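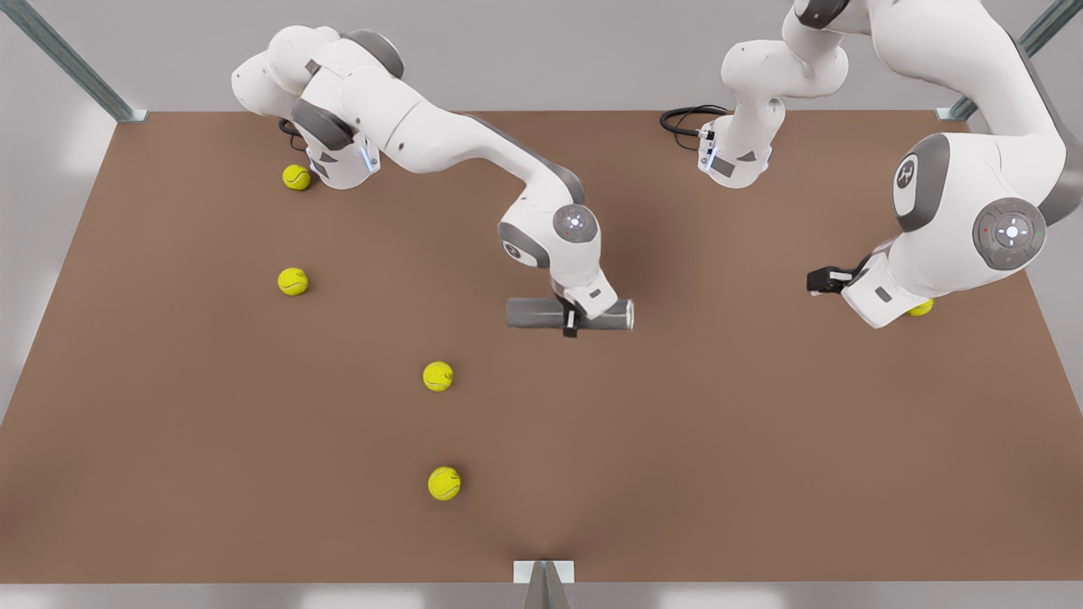

Tennis balls on a brown table.

Quick one tonight, dinner's on. So I've gone back to tennis after a winter of doing nothing and my legs are wrecked. Properly wrecked. Stairs are a problem.

Signed up for the social comp at Wokholm in September, 160 bucks for the season which I thought was steep till I saw what Rurnarska charges. Courts are ok. Bit of moss down the back of court two, lights take forever to warm up. Parking is rubbish after 6.

First night I drew Ida Eichhorn. She slices everything. EVERYTHING. Lost the first set 6-1, got a bit closer in the second, then my calf went tight and that was pretty much that. Lovely about it though, gave me half her orange.

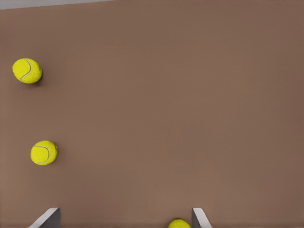
Second serve is still the big worry. I used to have one, no idea where it went. Been trying 60 serves before work, just into the empty court, and maybe it's coming back?? Toss is too far behind me apparently. My neighbour reckons I look like I'm swatting a moth.

Also need new shoes, the old ones have a hole at the toe, and teh grip on my racquet is gone all shiny. Will do both on payday.

Next week it's doubles against the Savchuk lot. Haven't got a partner yet. If you're local and free, message me, any standard is fine.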